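Week 3 handout: Reviewing a hand-tracking kit for robot teaching
Course: Practical Automation, evening group
Notes by Noelia Benítez

Please read before Monday. You will need section 4 for the exercise.

1. Why we look at a product this week

In the first two weeks we spoke about how a robot arm can learn a task from a person who shows it. We stayed with theory. This week we take one product that is for sale, the Stillow kit from Skekier, and we ask the same questions a buyer should ask. I have used the kit since September, so what follows is partly from the manual and partly from my own notes.

Some of you work in companies where a salesperson will one day put such a kit on your table. The aim is that you know what to ask.

2. What is in the box

The kit contains two marker cubes with hand straps, a head camera on a band, a calibration card, two spare straps and a licence for the Moya software. Moya runs on an ordinary laptop, but it wants a good graphics card, and the manual says this only on page 16. Check it before you order.

There is no battery in the cubes. They are plain blocks with printed patterns, and all the measuring is done from the camera picture. This makes them light and cheap to replace. It also means that if the camera does not see a cube, the system knows nothing about that hand.

3. How the tracking works, in short

Each side of a cube has a different pattern. The software finds the pattern, reads which side it is, and calculates the position and the angle of the cube. From this it estimates the position of the hand. One side is enough for a result, but two sides at the same time give a much steadier angle. In class we will look at the difference on the graph.

Remember that the cube is near the wrist and not at the fingertips. The software assumes a fixed distance between them. If the strap slides, this distance becomes wrong and you will not get a warning. For me this is the weakest point of the product. Skekier could solve it with a short check every few minutes, where the user touches the card, but at present you must remember to do this by yourself.

4. Recording a task

The working order I recommend is the following.

Put on the straps first and the head band after. Tighten the straps until you can just put one finger under them.

Hold the calibration card in front of you and wait for the tone.

Prepare your objects before you press record. Every second of searching will be in the data.

Do the task at a calm speed. Keep both hands where the camera can see them, and do not turn the cubes towards your body.

Stop with your hands still. A clip should be no longer than 20 seconds if the task allows it.

For the exercise we use tasks with a container: put an object in, take it out, turn it over. They look simple, but when you hold something with both hands, the object can cover one cube or both. A large flat thing is more difficult in this respect than a small one.

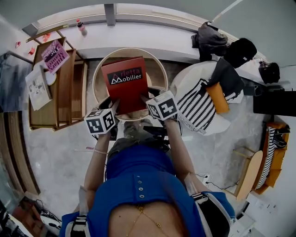 When you choose the place, think about the light too. Strong sun on a white pattern makes the black squares difficult to read, and a curtain is usually enough to correct this. You do not need an empty laboratory. I prefer normal rooms with normal furniture, as the robot will later have to work in such places.

5. Quality of the results

I recorded 158 clips for this review. Moya marked about a tenth of them as poor, nearly always for the same reason: one cube was hidden for too long. The automatic marking is useful but not complete. I also found clips with a loose strap that the software had accepted, so please watch your clips before you export them.

The export itself is good. The files open in other programs without conversion, and the time stamps of the camera and the hands agree.

6. Comparison with Ikeo

The other product on our list, the Ikeo glove, measures each finger with sensors. It continues to work when the hand is hidden – a real advantage for work inside boxes and drawers. On the other hand it must be charged, it comes in fixed sizes, and you feel the object less through the material. With Stillow the fingers stay free. For tasks with paper, cloth or small parts I would choose Stillow, and for closed spaces Ikeo.

7. To prepare

Write half a page: which of the two would you buy for a task from your own work, and what would you ask the seller first? Work in groups of 2 if you like. Bring a container and one object of your own, nothing made of glass please.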